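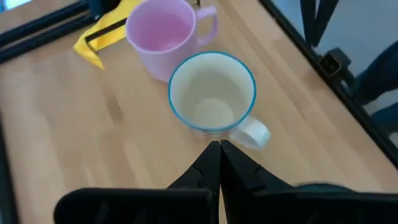

My sister got the house, I got the mugs, and if you ask anybody in the family they'll tell you I came out ahead. There were only ever two that mattered, the pink one and the white one with the blue rim, and they rode home with me in December on the passenger seat with the belt across them, wrapped in my good scarf.

The pink one was Mom's. The white one was Dad's, or it was whoever's was sitting in Dad's chair, and after he left for the job in Mokoena (a "short contract," he said, and I was in fourth grade when he said it) that was mostly me. I drank milk out of it. I drank soup out of it too, when Mom was on nights, because then there was only one thing to wash.

So now they live on my table. I do own a cupboard! It's a perfectly nice cupboard and it has the plates in it. But every time I put those two away I ended up taking them out again before breakfast, and after a while I stopped pretending.

The first person to say something was the man who came to buy the sewing machine. He'd driven all the way from Citden, he had the cash folded in his shirt pocket, 400 even, and he sat down at my table without being asked and looked at the mugs.

"Expecting company?" he said.

I said no, and then I heard how that sounded, with two mugs out and me living alone, so I said yes. Then of course he wanted to know who. People from Citden always want to know who.

"My mother," I said.

Now, my mother had been gone since the spring. I don't know why I said it. It just came out, easy as anything, and he nodded and said he wouldn't keep me, then, and he carried the machine out to his truck with the cord dragging behind him down the steps.

And I stood there in the kitchen feeling like I'd better put the kettle on. 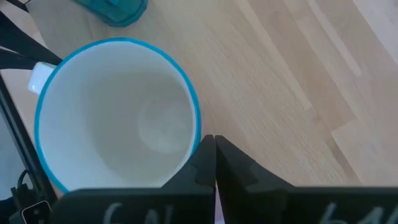 Cor Bakker
Fiction contributor

I made tea. I want to be clear that I knew what I was doing, I wasn't confused, I'd slept fine. I made it in the pot with the chipped lid and I poured the pink one first, because hers was always first, and then I poured the white one and sat down behind it in what would have been Dad's chair if I'd had the sense to take the chairs.

"Well," I said. "I sold your Elance."

That was the sewing machine. She'd bought it on payments, 20 a month, and for most of my childhood it was talked about like a fifth member of the family, the one with expenses. She made my school clothes on it, and the curtains, and one terrible time a swimsuit.

The tea in the pink mug steamed away and didn't say a word.

"He gave me 400 for it," I said. "I know. I know what you paid."

I could hear her, is the thing. I don't mean a ghost, I mean the way you can hear a song when the radio's off. She'd have said four hundred was robbery and then asked which one of us got robbed. She'd have wanted to know did he look like he could sew.

"He said it was for his daughter," I told her. He hadn't said any such thing. But I'd started the day lying and it seemed to be going all right.

We went on like that until it got dark, me and the two mugs. I told her about Indent Street, how they'd finally fixed the light at the bottom of the hill. I told her my sister was painting the hallway green. I told her I'd found the number for Dad, on the back of a gas bill in the machine's little drawer, under the bobbins, in her handwriting. I'd been carrying it in my coat for a week.

I hadn't planned on bringing that up.

I drank mine. Then I reached across and drank hers, cold, with the sugar all at the bottom, and rinsed them both and set them back on the table where they go.

The coat was on its hook by the door. It was a little after seven, and I tried to work out what time that made it in Mokoena, and couldn't, and got the bill out anyway and smoothed it flat beside the white mug. The last four numbers were 2878. She'd gone over them twice with the pen.

It rang for a long time. I'd picked up the mug by then, just to have something to hold.

"Hello?" somebody said, an old man, out of breath, like he'd come in from the yard.

"Hi," I said. "Do you still take milk?"

More short fiction
The Ferry Clerk
Eleven Coats
What the Dog Heard at Mokoena
A Room Over the Bakery
1375 Steps

Contact | Submissions | Copyright the authors | Back to top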